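3.2 Mixed stacks on the counter

Stacks made up of a single type of dish were the simplest to record. A column of plates has one diameter and one rim profile, and its height grows by a near-constant step with each plate added. Most of the kitchens in the Kadton set did not keep their dishes this way for long. Between meals, bowls were set down on whatever flat surface was closest to the stove, and that surface was often the top plate of an existing stack. We call the result a mixed stack and treat it as a separate class from June onward. Of the 2126 counter records, 2114 could be assigned to a class; the remaining 12 were set aside.

Figure 4 gives a typical case. Nested stainless steel bowls rest on several white plates with scalloped edges and a painted floral rim, next to a gas stove on which a pressure cooker stands.
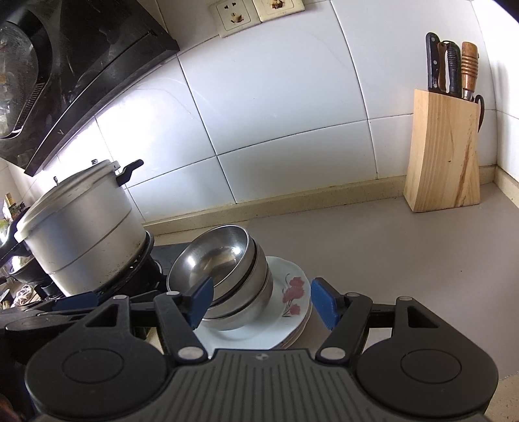

9 min read

Figure 4. Mixed stack: steel bowls on ceramic plates, beside the stove.

Two properties of such stacks matter for the analysis. The first is the change of material partway up. Steel bowls nest closely, so that a group of them shows mainly as a series of rims, while the plates below contribute their full edge thickness. Height alone is therefore a poor measure of how many items a mixed stack holds, and we report the upper and lower groups separately. The second is tilt. In Figure 4 the top bowl leans slightly to the left. Tilt was coded on a three-point scale (level, slight, marked) from the rim of the uppermost item only, and the bowl in Figure 4 was coded as slight.

Scalloped plates needed a further rule. The width of the rim varies with the direction in which it is measured, and a reading taken between two lobes is smaller than one taken across them. Following Desmet, we used the widest reading. Painted decoration was noted as present or absent but was not used in assigning a class - the same pattern appeared on plates of different sizes in one household.

Proximity to the stove was coded by adjacency. A stack was marked "stove side" when no other object stood between it and the stove. Cookware on the burners was recorded as context and was not counted as part of the stack.

To check the coding, A-yeong Noh recoded 48 mixed stacks without access to the first set of labels. Disagreements were confined to tilt, chiefly at the boundary between level and slight, and were settled by a second reading - the class labels themselves were left unchanged.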